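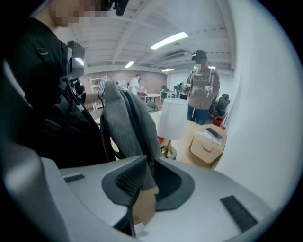 Data Collection > Handheld Grippers > Session Rules and Good Practice

Thread: Second person inside the working area, yes or no?

nislow_ops
We're rewriting our floor rules for handheld gripper sessions and I want opinions before it goes to the site leads. The old sheet says one operator per table and everybody else stays 9 feet back. On soft goods like the gray knit piece, people keep stepping in with an arm to help. I'd like to either allow it properly or stop it. Other open points are phones on the props, and whether people in the background need to be on the consent list.

tenpenny
We allow a helper but the helper is written into the task card. If the card says solo and there's a second forearm in the recording, the episode gets rejected. No discussion with the operator about it, it just goes in the reject pile with a code.

Skuvov_line2
Same as tenpenny except we don't reject, we relabel. A person reaching toward the fabric is still a usable handover if you tag it as one. We went through 787 episodes in March and threw out very few.

tenpenny
Relabeling works if your reviewers are consistent. Ours weren't. Two people would look at the same clip and one would call it a handover and the other would call it interference.

c_barrientos
Catalina Barrientos here, I wrote the Clostov site rules. Ours, for what they're worth:

1. Helper allowed only if named on the task card.
2. Helper's hands stay off the gripper housing and out of the opening at all times.
3. Straps, cords and lanyards tied back before the first episode. This covers the rig straps and also any strap on the object itself.
4. Stop and call it if fabric catches. Don't pull.

Number 3 is the one I would fight for. A bag with straps next to a chest rig with straps is two things that can tangle, and people are standing close.

raglan
Agree on 3. Don't agree on 2 as worded. If something jams inside the opening, somebody has to put a hand in there.

c_barrientos
After the stop, with the tool set down. I'll fix the wording.

nislow_ops
Good, taking 3 and 4 as they are. What about phones? We have one face up on papers on top of a cardboard box, right on the table with the lamp.

Skuvov_line2
Face down or off the table. A screen can light up with a message, and then you have somebody's private text in the data.

raglan
Off the table, period. Papers too, unless they're props. At Rana the fine print in the client agreement covers readable documents and I'd guess yours does too.

tenpenny
I think that's overdoing it for papers. A blank sheet on a box is clutter, and we want clutter. Check them and leave them there.

nislow_ops
And background people? Blurring the faces is already part of our process.

c_barrientos
Consent from everyone in the room, blurred or not, including the person way at the back by the wall. Shirts and caps can identify someone when the face is covered. We keep a sign-in sheet by the door.

raglan
With over 500 episodes a week, how do you match the sheet to the recordings?

c_barrientos
Session start and end times. Anybody who walks in mid-session signs before going past the shelves.

nislow_ops
OK. Draft will say named helper only, straps tied back, stop on a snag, phones off the table, papers checked, everyone signed in. Relabel or reject I'm leaving to each site for now. I'll post the draft in this thread when the leads have seen it.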